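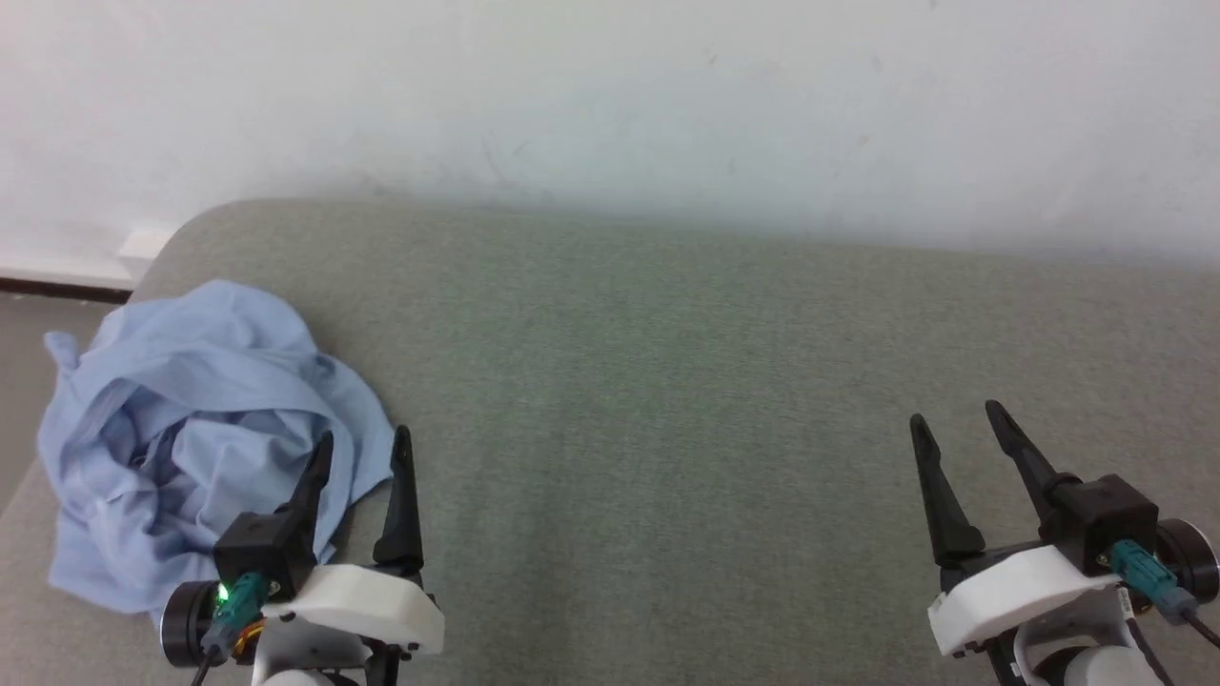 Two-arm kit at the cloth station, with the blue cloth at left.

Evaluation of the Bradura two-arm kit
Progress report, December
Prepared by Yamila Urrutia for the Trirncombe equipment fund

Work since the last report has been on cloth handling. Both arms are mounted and run from one controller. We moved from the bare bench to a fabric-covered surface because the fingertips kept catching on the hard top.

The kit was tested on single-cloth folding. Of 78 attempts, 13 ended with the cloth dropped or folded over on itself. Most of these began from a loose heap, where the arms have to find a corner first. Starting from a flat cloth is much easier, and we have stopped counting those runs toward the target.

Setup took two days. The printed manual skips the calibration of the second arm, and we got the steps from Bradura support by phone. Support has been good. The cables are short for our layout, and we would like longer ones before the arms are moved again.

Spending on the kit this period was $900, all of it for spare fingers and connectors. The Purach gripper set, which we had planned to compare, has not shipped. Leone has offered to lend us theirs if it is still missing in January.

Next steps:
Repeat the heap tests with a heavier cloth.
Fit longer cables on both arms.
Send the fund a purchase recommendation.

We are not asking for a change to the budget.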